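Desk Life | Home Office

2019-03-16
By Janelle Barredo

When I ask Inese Lill how many staplers one person needs, she laughs so hard she has to put her tea down. "I own three," she says, "and I'll defend every one of them!"

Inese did the stationery cupboard at Senda for years, and now she sorts out other people's desks for a living (mostly small offices, plus the odd spare bedroom). I'd gone over to ask her about drawers, because mine had reached the stage where it only opened if you slid a ruler in first. We never really got to drawers. We got to staplers.

"People throw the wrong things out," she tells me. "They keep 45 dried-up pens and bin a perfectly good stapler because it jammed once in December." Her method is to get everything on to a white table, the whole lot, and give it a wipe with a soft cloth before deciding anything. I tried to help and was told, very kindly, that I was wiping in the wrong direction. 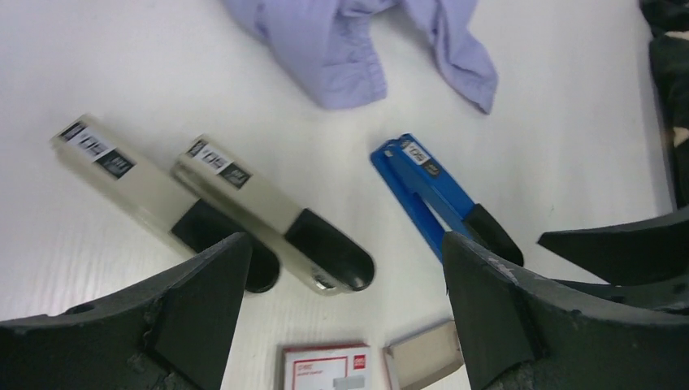 She likes having a couple the same, so that if one goes wandering the other still feels right in your hand. Colour helps too. "A blue one is a gift," she says. "Cream ones vanish on a pale desk. You'll hear someone say where's the stapler, and it's under their nose."

And the staples? She's strict about those. They stay in their little boxes, and the boxes live beside the staplers, never in the pen pot. She once went through a cupboard at Trendeck with a chap called Bleddyn Harries and they found 891 loose staples in the bottom of a biscuit tin. "He counted them! I told him to stop at 375 and he wouldn't."

I asked whether she ever gets sick of it, all this wiping and lining up. She had a think. "Paper clips, yes. I could happily never see another paper clip."

I went home with one of her spare cloths and did my own drawer that evening, which took up to an hour if you include the sulking. The ruler is back in the pen pot.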